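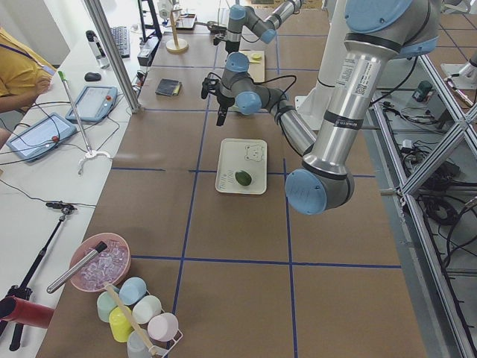
The bear tray with a lime, and ice and cups up front.

Abla Saliba sets up a drinks table the same way every time. Brown paper goes down first, then blue tape in a grid, so each piece has its own square. Ice gets a wide bowl with the scoop laid over the rim. Cups stand in a wire rack, one pastel color each.

The white tray is the piece she likes best. She bought it in Dundbridge for 50 cents — the raised lip keeps a lime from rolling onto the floor.

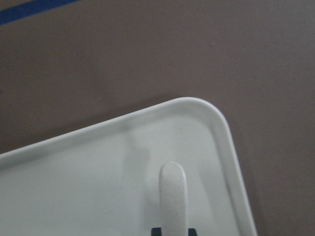 Room for a snack

Saliba keeps food simple. Lemon goes on the wooden board, and a steamed bun gets a bowl and a spoon. Her friend Hooman Karimi would add two more dishes. She prefers the space. 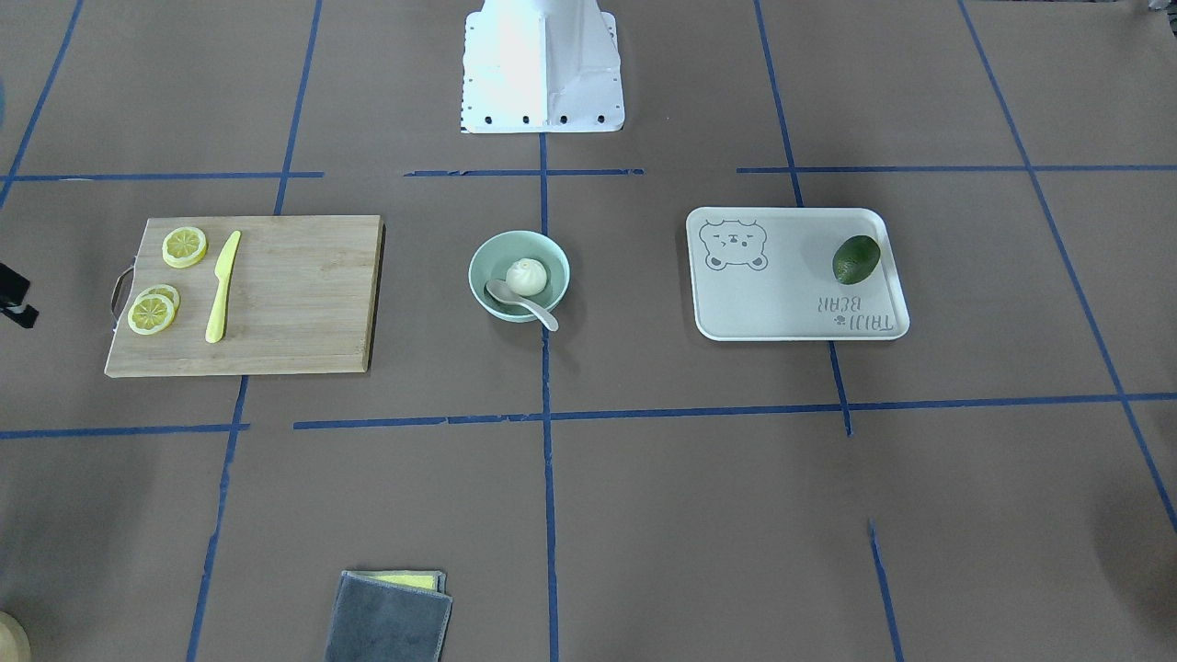

Lemon slices, a bun in a mint-green bowl, and a white tray.

Contact the Grolia editors | © 2026 Grolia | Back to top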